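1 May 2023
Speaker notes by the owner of Hada Storage & Sorting

Right, hello everyone, can you hear me at the back? Good. I've got 60 minutes, but I talk fast, so we should have time for questions and probably a second biscuit.

(Wait for the door to shut. Put the water somewhere I won't knock it.)

So, I sort out people's cupboards for a living. Hallways mostly, these days. I started with kitchens and thought I'd stay there forever, but people kept grabbing me on the way out and saying "while you're here, could you just look at this?" and it was always the coats and shoes by the front door. Always! I've got a soft spot for hallways now. They're small, they're used by everyone in the house, and you can do one in an afternoon.

I'll start with my own, which was dreadful. When we moved to Irka Road I owned 10 scarves and could find two of them. The others were in a carrier bag inside another carrier bag, behind the hoover. I only found them in October when the hoover packed up and I had to drag it out. One had a moth hole the size of a fifty pence piece and I'm still a bit cross about it.

(Pass round the scarf. Get it back this time.)

What I do first is take everything out. Yes, everything, even the basket of odd gloves. Put it all on a table or the bed, somewhere at a decent height so your back doesn't go. Then pick up one thing at a time. If you pick up three you start comparing them and you end up standing there holding three hats and thinking about your holidays.

Next slide. Containers, and I'm going to go on a bit about these because I get asked more about boxes than anything else.
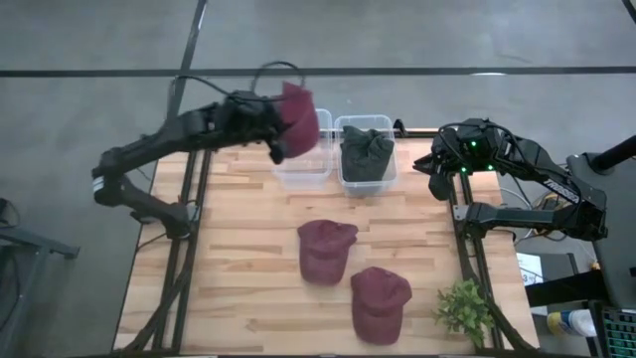 Clear bins and a cap. Leave the lids off while you sort.

I like see-through ones for anything small and soft. Caps, gloves, those thin running hats. Wicker looks lovely, I know, and I've got wicker in my own front room, but it snags wool and you can't tell what's at the bottom without tipping it out. The Skitia range is what I use at home, the shallow size, and they go side by side on the shelf above the coats with a bit of space for your fingers.

Caps get their own bit because people ruin them. Don't squash them flat! Nest them one inside the next, peaks all facing the same way, and stop at 6 or the front one starts to go out of shape. If it's been out in the rain, let it dry over a bowl first. Washing machine, no. Dishwasher, I've heard every argument and still no.

(If someone asks about felt hats, say hat boxes and move on, otherwise we'll be here till teatime.)

Shoes. Two pairs each by the door and the rest upstairs. That's my rule and my family break it daily. The Najjar rack on the handout is narrow enough for a terraced hallway, but do measure your skirting board, it sticks out further than you'd think and I had to send my first one back.

Last thing, the key hook. Put it where your hand already goes when you come in, even if it looks a bit daft there. Mine's next to the light switch at a slightly wonky angle and I haven't lost my keys since.

Handouts are on the chair by the door. Questions?

Contact | © 2023 Hada Storage & Sorting | Back to top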